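Who Is Telling This Story? Narrators Explained
By Satish Acharya
For readers in Years 5 and 6

Every story has somebody telling it. Even when you're curled up by yourself with a book and the house is completely quiet, there's a voice in your head going "Once there was a girl who lived beside a swamp", and that voice has a name. It's called the narrator, and it's my favourite thing to talk about in the whole world of books!

Lots of people think the narrator and the author are the same person. The author is the real human who sat at a desk and wrote the book (and drank too much tea, and crossed things out). The narrator is the voice the author made up to tell it. Sometimes those two sound very alike. Sometimes a grown-up author in a cardigan invents a narrator who is a nine-year-old pirate, or a grumpy wombat, or a ghost.
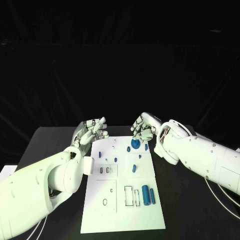

Can an author pretend to be a character in their own book?
Authors can do that whenever they like, and some of them have great fun with it. They give the narrator their own first name, or their own job, and then send that narrator off on adventures that never happened. It makes the story feel true. It's still made up, so treat that narrator like any other character.

The "I" narrator

When the narrator is a person in the story and says "I" and "me", we call it first person. Let's try it with a story about an old lighthouse on an island called Lukenach.

"I had climbed all 120 steps before I remembered the matches. They were on the kitchen table. I could see them in my mind, sitting next to the jam."

You're right inside somebody's head there. You know what they can see, what they forgot and that there was jam. What you don't know is what anyone else is thinking. If the lighthouse keeper's sister is downstairs hiding the matches in her boot, our narrator has no idea, so you don't either!

The "he, she and they" narrator

Now the same moment again, with the narrator standing outside the story. That's third person.

"Jivelach had climbed all 120 steps before he remembered the matches. He thought they were on the kitchen table. Downstairs, his sister pushed the box further into her boot and tried not to giggle."

Isn't that different? Suddenly you know more than poor Jivelach does, and you might want to yell at the page. A narrator who can pop into everybody's thoughts is called omniscient (say it "om-NISS-ee-ent"), a very grand old word that means "knowing everything". Plenty of novels from the 1800s have narrators like this, and some of those narrators are terrible chatterboxes. They stop the story to say "dear reader" and tell you what they think of people's manners.

Other third person narrators stick with one character the whole way through, like a dog on a lead. They say "he" or "she", but they only tell you what that one character knows. That's called limited third person.

Narrators who fib

This is the bit I get most excited about. Some narrators can't be trusted! They might be showing off, or hiding something, or they might simply be too young to understand what's going on around them. We call them unreliable narrators.

Have a go at this one:

"I did not eat Mrs Dovhaniuk's lamingtons. I was nowhere near the plate. Anyway, they were a bit dry and needed more coconut."

How does the narrator know about the coconut? Caught! The author never says "this person is lying". You worked it out for yourself from the clues, and when a writer sets up a clever trick like that over a whole novel, it can make you want to flip straight back to chapter one and start again.

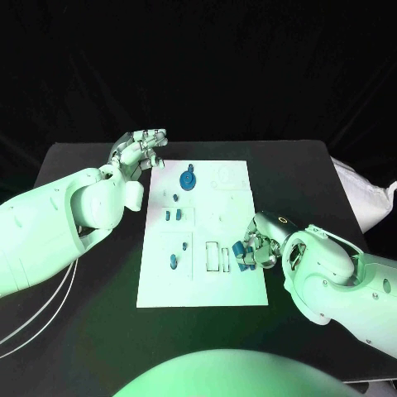
Why do some books have more than one narrator?
Two people can live through the same day and remember it in completely different ways, and swapping narrators lets the reader hear both. It's handy when characters are in different places, too. Look at the chapter headings, because authors often put the new narrator's name there so you don't get muddled.

Stories inside stories

Here's a sneaky one. Imagine a traveller arrives at an inn in the village of Drastwood on a stormy night. She tells us about the rain and the smoky fire. Then an old man in the corner leans over and says, "I'll tell you what happened in these woods when I was a boy", and off he goes for the next 54 pages.

Now you've got two narrators. The traveller is telling you the story, and inside it the old man is telling her his. The outside part is called a frame story, because it goes around the other one like a picture frame. Adventure and ghost stories have used frames for a very long time, and they're brilliant for spooky tales. Did the old man see a ghost? The traveller wasn't there. She's only passing on what she heard!

Have a go yourself

Pick something small that happened to you this week, such as missing the bus or losing a tooth. Write 5 sentences about it using "I". Then write it again as an omniscient narrator who knows what the bus driver was thinking. For a third go, write it as someone who is telling a great big fib, and leave one clue for your reader to find.

Swap with a friend and see if they can spot it.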